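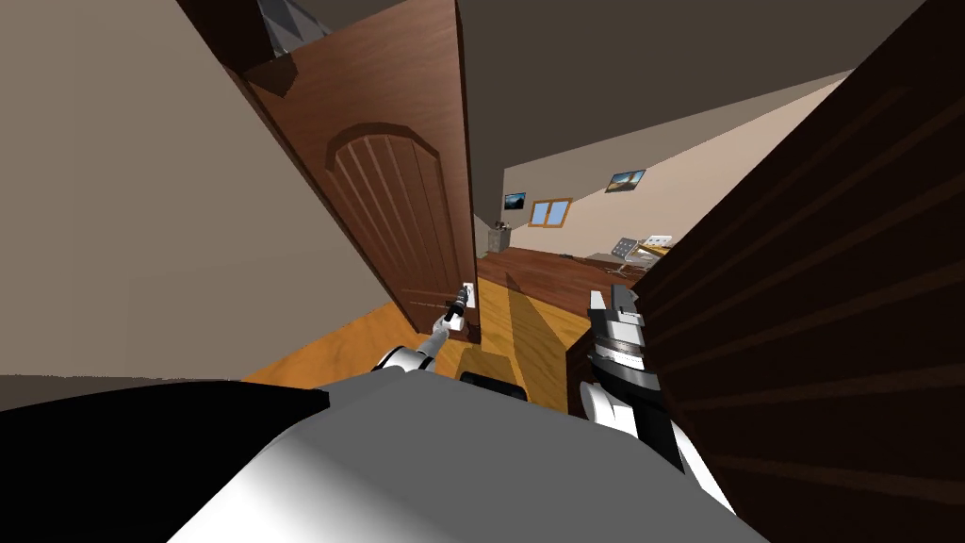
Left gripper at the handle: a door task in one of Rombridge's simulated houses.

Ask Diệp Phùng how many doors she has opened this July and she laughs before she answers. It's 272, and all of them were in a house that exists only on a computer.

Phùng works at Rombridge, where a small team is teaching a two-armed robot to find its way through an ordinary home. The learning system is called Geltwood, and what it wants more than anything is examples. So people sit down, take hold of the controls and steer the simulated robot through a job from start to finish, while the software stores every movement of the arms alongside what the robot's cameras see.

I had a go, and it's wonderful fun — and much harder than it looks! You find yourself leaning sideways in your chair to see round a door frame. My first 4 tries ended with the arm stuck somewhere silly.

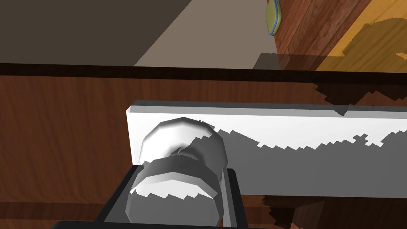 Handles and knobs are where the learners come unstuck, Phùng told me. A person's fingers sort out the last centimetre without any thought. The robot has to be shown that last centimetre again and again, from the left, from the right, a touch too high, a touch too low.

She keeps plenty of the clumsy runs as well. If an operator misses, backs off and tries again, the recovery goes into the collection with a tag of its own, and Geltwood gets to learn how to put a mistake right. 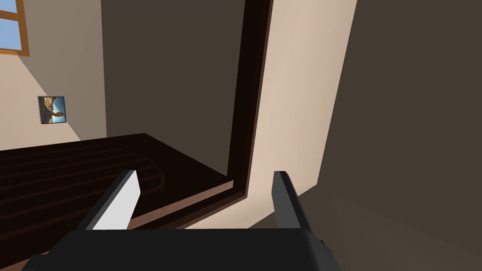
Each run lasts around 2 minutes. Afterwards a second person plays it back and marks where the reach begins and where the grip closes, using a labelling tool called Plosura that the team swears by and swears at in equal measure. Anything with a hand passing through solid wood gets thrown out.

Between runs the house can be changed. Doors start at new angles, the light moves, the robot is set down in a different spot. The idea is to stop the system learning one hallway by heart.
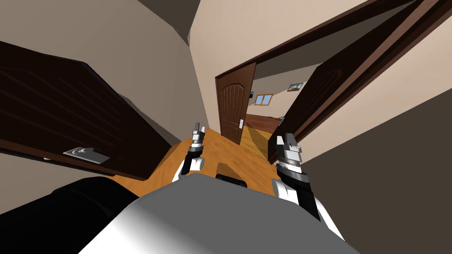
Narrow passages are Phùng's favourite, and I can see why. With two arms to look after and doors on both sides, you have to plan where the elbows will go long before you reach for anything. She took me through one at a crawl, talking all the way, and I don't think I blinked.

The next batch will cover drawers and cupboards, with 5 new operators joining to bring in some different habits. Phùng is hoping for a few left-handers.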